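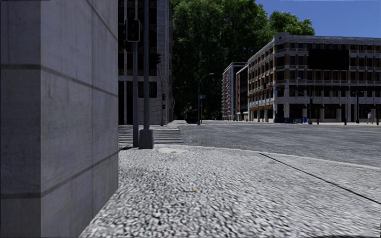

Every October my brother-in-law asks whether a robot can do my bins yet, and every October I say no and go and do the bins. This year I looked into it properly. A firm called Rurnero wants to sell me a sweeping machine, the Pondidia, for the front path and the bit of pavement outside. It costs 212 pounds a month, and it has been taught its trade in computer-made streets, all crossings and pebbly paving. On one simulated corner the litter comes to a single orange-brown scrap, like a dry leaf, with a tidy kerb and a concrete wall alongside. I could sweep that in my slippers. My own pavement has a lime tree over it and a chip shop at the end.

I went to the demo anyway. The Pondidia did its patch in 37 minutes, then spent a while nudging a doormat. The rival model, from Belkadi, won't go out in the wet. Neither of them can lift a bin, or tell a crisp packet from a parking ticket. I've kept the broom, and the bins go out at seven.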